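Workshop notebook, April - bench 2

Hegedűs dual boiler, the Stimau rebuild. Third entry on this one.

Picked up where Miklós left off. He had the group head apart and soaking, and the note on the tray said "gasket shot, spring ok." Agreed on the gasket. It came out in pieces and I had to scrape the groove with the plastic pick. New one seated on the second try.

Brew boiler element reads fine cold. Left it on for 11 minutes and it tripped the breaker again, same as before. Pulled the lower connector off the steam element and ran it once more - no trip. So it is the steam side. Ghazala had said this at the start and I should have tested it first. Ordered the element from Onano. They say next week, so I am planning on two.

Pump pressure was high at the gauge. Backed the bypass screw out a quarter turn, then another quarter. Steady after that with the blind basket in. Marked the screw with paint pen.

Shots, steam side disconnected, house beans:
1 - ran fast, sour, grind too coarse
2 - one notch finer, better, thin at the end
3 - same grind, tamped again from scratch, good

Let the machine idle between shots 2 and 3 and the group felt hotter than I like. Could be the thermostat clip. Liesl has a spare from the Iro machine, will ask her.

Descaling: Ese wants us to stop using the strong mix on the brass fittings. Fine with me. Switching to the weaker one, 300 ml to a full tank, and two rinses after. I wrote it on the label of the blue jug so please don't refill that one with anything else.

To do
- steam element when it comes
- thermostat clip
- check the drain hose, it sits too close to the back foot
- Benedek to call the owner about the missing portafilter spout. It wasn't in the box when I unpacked it.

Left the side panels off. Screws are in the lid of the grinder tin. 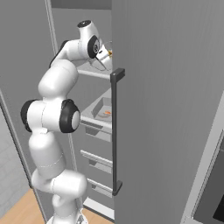
Simulation render, arm reaching into the open refrigerator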